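Filed under: Club History, Getting Started

How to Write Up an Old Player's Career

January 11, 2021 — by the Ostgate RFC history page

So you've been asked to put together a page on a player from long ago, and you have no idea where to begin. I was just the same! Start with the match programs, if your club kept them, and write down every game in which your player is listed, with the date, the opponent and the position.

Next, check that list against the local paper. Programs were printed early, and late changes were common — our prop from the Brinthorpe cup side was listed 91 times but only took the field in 65 of those games. Count the games played, and keep friendlies in a column of their own.

Then talk to the family, if you can find them. Give them time, bring cookies, and let the stories wander a bit (the best ones come after you've put your pen away).
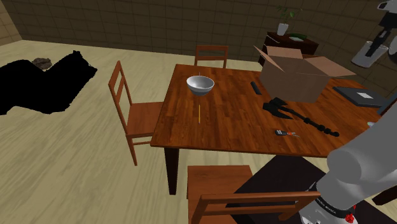
Bowl, pencil and open box on the table.

When you write, aim for around 10 short paragraphs and put the club years first.

Comments (2)

scrumdown: Our Zumville programs stop every December. Any ideas?

oldhooker: Try the visiting club, they often kept theirs.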